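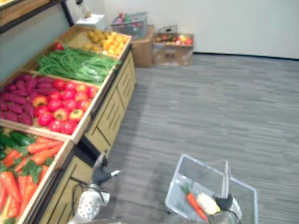 How many demonstrations do I need before the robot can learn one picking task?

For a single task, such as moving vegetables from a display into a shopping basket, we plan for 200 good episodes. A smaller set can show if your recording works, but it is too narrow for training.

I wrote these steps for new operators at Wotwood, and I hope they are useful for other people also. I suppose that your arms are already calibrated and that you can drive both of them without thinking too much.

Step 1. Write the task sentence first. Ours is "Put the vegetables from the display into the basket." Use the same words for every episode of the task. If one operator writes "bin" and another writes "crate", you will spend an evening correcting it later.

Step 2. Make a warm-up round of three episodes and delete them. The first movements of a session are always stiff, and the model will copy them faithfully.

Step 3. Check the wrist views before you record. Open and close each gripper slowly and look at the live picture.

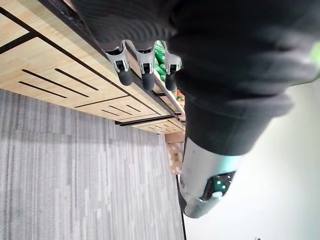
The sleeve and the cables should move freely through the full turn of the wrist. If a cable is pulled tight at any angle, stop and fix it again with more slack. Clean the lens with a dry cloth.

Step 4. Decide which hand does what. In our task one hand stays with the basket and the other one picks. Do not change the roles in the middle of an episode, even when the other hand is nearer.

Step 5. Approach slowly, close, wait a short moment, then lift. The waiting is important for us. Without it, the closing and the lifting melt together in the data and the policy begins to lift too early.
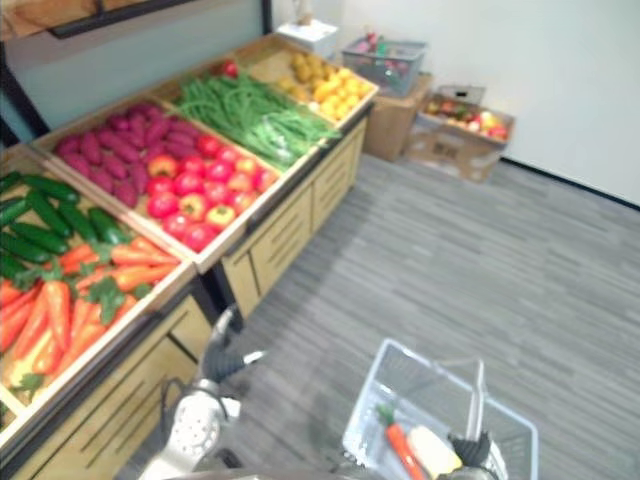 Indira Venkataraman does not agree with the waiting. She wrote to me that her group cut all pauses out of their episodes and got a quicker policy, and that a pause teaches the robot to hesitate. I think both can be right, but please choose one way and keep it for the whole set.

Step 6. Change the arrangement after every 20 episodes. Turn some pieces, move the basket a little, and take a different carrot first. The pile should not look the same all the time, or the robot learns the pile.

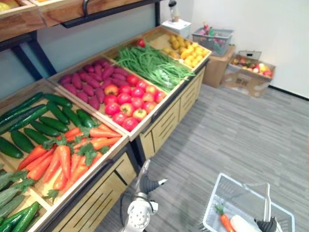

Keep the failed grasps too, but put them in a separate folder. When a piece slips and you pick it again calmly, mark the episode as "recovery". In my last set I had 17 of these, and they were worth the effort.

Step 7. Watch every episode once at double speed on the same day. Write the label directly after watching, and send the list to Prakash Alva for the second check.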